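Lekudik Supper Kitchen: Frequently Asked Questions

Do I need to bring anything?
An apron if you own one, and a container for leftovers. Everyone says they won't want leftovers. We have 3 lidded tubs in the cupboard and they are always gone by Friday.

Which noodles do you use?
Thin ones that go see-through when cooked. Mung bean or sweet potato starch both work. If the packet shows a photo of spaghetti, you have bought spaghetti.

How long do I soak them?
Follow the packet, then take off a minute. Wing-sze Liao, who teaches the Friday class, will tell you to bite one. Please bite one from your own bowl.

Mine have turned into a single knot. Is this normal?
Yes. Thin noodles would all like to be one noodle. Lift the bundle high over the plate, let the ends hang, and lower it slowly. Kitchen scissors are allowed – Johannes Joubert calls it cheating, but he also eats his with a spoon.

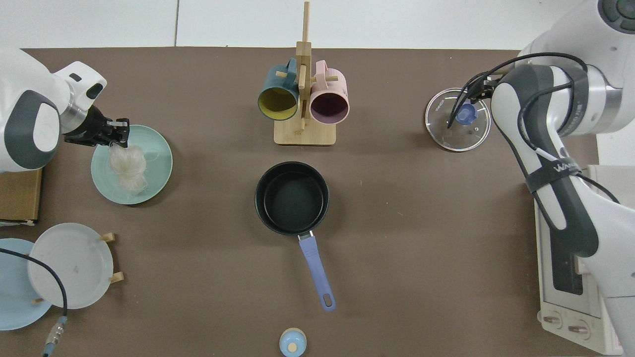
Noodles on the mint-green plate, saucepan and mug tree close by.

Can I plate straight from the saucepan?
You can. Set the pan down in the middle of the table first and turn the handle where no sleeve will catch it. Drain well, or you will have made soup.

Why a flat plate and not a bowl?
A nest looks like more food on a plate. In a bowl it sinks and people ask when dinner is.

Where do the mugs go afterward?
Back on the mug tree, by the handle, once they are dry. Plates go upright in the wooden holder. There is a correct order for the plates, known only to Precious Magagula, and she will fix it after you leave.

How much rice vinegar is in the dressing?
Roughly 4 teaspoons for a 275-gram batch of noodles. Taste before adding more.

Can I swap classes?
Yes, up to noon the day before. Write to Naledi Nkosi at the front desk and say which class you want instead.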